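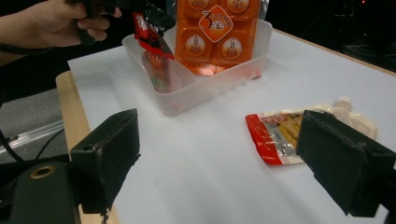 Packing task in student club, demos with snack pouches keep failing in training

Segundo Mamani
Our club is doing the packing challenge this year and I got put in charge of collecting the demonstrations. The task is to move packaged snacks from the table into a bin using the two-finger hand tool, and then the arm has to do it alone from what it learned. We use a clear plastic bin with rounded corners and a white surface, and the snacks are whatever the team brought in, so there is an upright orange package and also flat pouches that lie right down on the table like the red and silver one. The boxy stuff goes fine. The flat pouches are the problem. We have 200 demos so far, and the arm does almost 92 percent of the upright packages but it keeps sliding over the top of the pouches or pushing them off toward the edge.

Things we already tried:
Lowering the table 8 mm in the arm's settings
Slowing down the closing speed
Taking out the demos where the person dropped something

Wilson thinks we just need more data. Onyekachi thinks the demos themselves are bad and we should throw out the pouch ones and start over. The school round is in May and we only get the room on Monday after 4, so I can't really do both. Which one would you do? Also is the clear bin a mistake? The rules only say "an open container."

Innes Urquhart
I coached a team through the same kind of task, so I'll go in the order I would check things.

First, count how many of your demos are pouches. Don't guess, go through the log. When we did it, the team said it was half and half, and out of 121 recordings only a handful started with anything flat. People pick up the easy item first without thinking about it. If your numbers look like that, Wilson is right, but what you need is more pouch demos. More of everything won't help much.

Second, watch ten pouch demos in a row and write down how the person gets under it. I would bet you see three or four different ways. One person pinches the middle so it folds up, another presses on one end until the other end lifts, another drags it to the table edge and grabs the part that hangs over. All of those work for a person. Mixed together they teach the arm something in between, and sliding over the top is what that looks like. Pick one way, write it on the whiteboard, and have everybody do only that.

For flat pouches I'd go with the pinch across the short side, fingers open wide, tips touching the surface before they start to close. The last part matters most. Thick block-shaped fingers need to be all the way down or they ride up over the film. Look at the bottom edges too. Ours got rough from rubbing on the table and we sanded them flat before each session.

So keep the upright demos, set the pouch ones aside in their own folder, and record new pouch ones with two people at most. You can do that in two Mondays if one person resets the table while the other records.

On the bin: clear is allowed if the rules say open container. It is harder for the camera because things inside show through the walls, and once it starts filling up the picture changes a lot. Record some demos with the bin empty and some with items already in it. If you get a choice, a solid colored bin is less trouble.

Eusebio Tamayo
just use stiffer snacks lol. we swapped the pouches for small boxes and got through our round with no problem

Segundo Mamani
We can't, the item list has to include one flat flexible package. I checked with the judge already.

I went through the log like Innes said. Pouches were the first item in 31 of them and most of those were mine. I do the edge drag and Onyekachi does the pinch, so that explains some of it. We are going to redo them with the pinch and leave the bin alone for now.

Innes Urquhart
Good. One more thing I forgot. Change where the pouch starts and which way it points, every time. Put it left, right, close to the bin, turned a quarter. If it always starts on the right side, the arm will learn to go right. And wipe the surface down between sessions, smudges build up on white and you don't want the old recordings and the new ones to look different for no reason.

Wilson Ríos
Same team as Segundo. Does the quarter turn apply to the upright ones too, or only the flat?

Innes Urquhart
Both, but do the flat ones first. You're short on time.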